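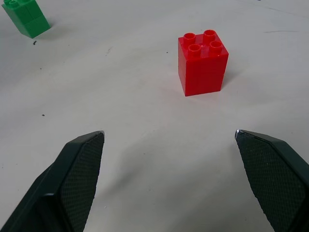 The cheap camera deserves more respect

When people compare grippers, they speak first about force, then about price. The camera comes last, as if it were a sticker on the box. I think this order is wrong.

In our small workshop at Prullow we tried two grippers since November, one from Beston and one from Dönmez. On paper the Beston is stronger. For toy blocks this means nothing, a child can lift them. What decided our results was the view from the wrist. With the Dönmez, both fingertips and the gap between them stay in the picture during the whole approach, and I can judge if the block is a little to the right before I close. With the Beston, the fingers hide the block in the last 5 centimeters – exactly when I need to see it.

We made 100 grasps with each. I will not print the scores, because our lighting changed and it would not be fair. But I know which one I wanted to use again the next morning.

Some colleagues answer that a second camera above the table solves everything. It helps, yes. It is also one more thing to calibrate, and ours moved each time the door was closed hard.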